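Guides > Money at Tax Time > Claiming Your Home Office

How to Work Out Your Home Office Claim Without Losing a Weekend

I love this job. I know that sounds odd, but the first year I did my home office claim properly I got a much better result than the vague guess I'd been putting in before, and the whole thing took one Saturday morning and a pot of tea. If you work from home even a couple of days a week, pull up a chair and let's get into it!

Start with your hours. You need a record of the time you spent working at home, and a calendar, roster or plain notebook will do. I keep mine in a spreadsheet with one row per day and fill it in before I shut the laptop. Last year mine came to 912 hours, which surprised me – I would have guessed far fewer. If you're starting late, go back through your rosters and sent emails while they're still easy to find, and begin a proper record today.

Next, choose your method. There are two ways to go:

Fixed rate. You multiply your hours by the rate set for that year, and it covers things like power, internet, phone and stationery in one hit. You can't then claim those same items separately.

Actual cost. You add up what you really spent and claim the work share of each bill. More paperwork, but it can come out well ahead if your running costs are high.

Check the current rate and rules on the tax office website before you do any sums, as they do change from year to year.
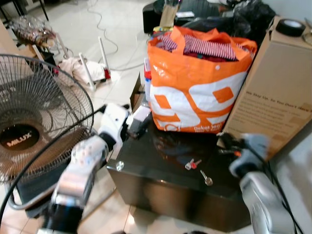 Photo: Minttu Jääskeläinen

Now for furniture and equipment. Desks, chairs, cabinets, monitors and so on lose value over time, and you can usually claim the work share of that decline whichever method you use. Cheaper items can often be claimed in full straight away, while dearer ones get spread over several years. My Arai desk was $539 and my computer was $1426, so they went on separate lines with the purchase date, the price and the percentage I use each for work. Be fair with that percentage! If the kids do their homework on your computer, take their time out.

For the actual cost method, you'll also need your floor area. Measure the room you work in, divide it by the total area of the house and you have your starting figure for heating, cooling and lighting. Then adjust for the hours you're really in there working. A dining table everyone eats at is much harder to claim than a room set aside for work, so read that section of the rules closely.

Then run both methods side by side. It's my favourite part – a few minutes with a calculator and you'll see which one wins. My friend Hideaki Hoshino swore by the fixed rate for years, tried the comparison last October and changed over on the spot.

Keep your receipts. Paper ones fade, so photograph them the day you get them and save them in a folder named for the tax year. Hang on to at least one full set of phone and internet bills too, with your work calls marked. If your employer paid you back for something, leave it out of your claim altogether.

If you rent out part of the place or run a business from it, see a registered tax agent before you lodge. Selling the house later can get complicated, and their fee is generally deductible the following year.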